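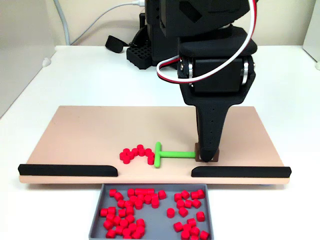
Annag Cairns wrote under my May post that a list of small jobs only gets longer if you keep it on paper, and that she does each one when she sees it or lets it go for good. I have thought about that comment a fair amount and I only half agree.

I tried it her way for a month. When I saw the loose cabinet hinge, I tightened it. When I noticed the smoke alarm was chirping, I got the ladder out. That part worked well. The trouble came with jobs that need something I don't have in the house. The bathroom faucet needs a washer in a size the hardware store stopped carrying. I can't do that one when I see it, and I'm not going to let it go for good either, so it sat in my head all month and I thought about it every time I brushed my teeth.

What I do now is keep two lists. One is for jobs I can do with what's here, and it has to fit on an index card. The other is for jobs that are waiting on a part or a phone call or another person.
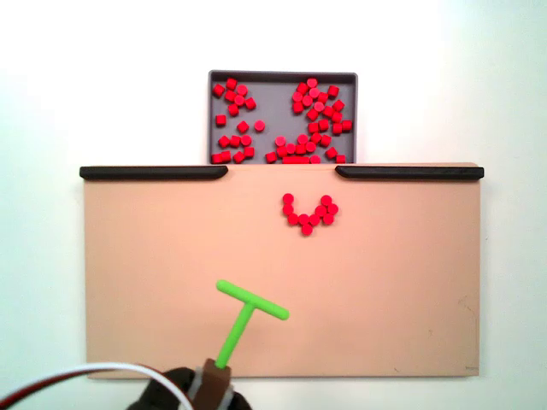
Small red pieces in a gray tray.

The second list is the one I look at on Saturday before I go out. Yesterday it had the washer, a zipper pull for my green jacket and a question for Fraser Guthrie about the fence. He wants to split the cost of new posts and I said yes, but we still have to agree on the height. I'd like it lower than he would.

The card is harder to keep short than I expected. I set a limit of 35 minutes an evening and then stop, even in the middle of something. Last week that meant the silverware drawer was on the kitchen counter overnight. My sister thinks that's a silly rule, and she may be right. But I used to start at seven and look up at ten with my back hurting, and then do nothing for two weeks.

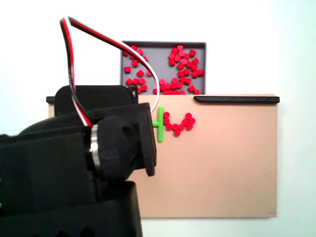

Gray tray behind the board, red pieces in two loose groups.

I did throw out one job completely, so Annag gets credit for that. I was going to re-cover the seats of the dining chairs. I bought the fabric over 2 years ago - a dark blue I don't even like now. The chairs are fine. The fabric went to the thrift store this morning with a box of books.

Still no washer. If you know a place that sells odd sizes by mail, leave a comment.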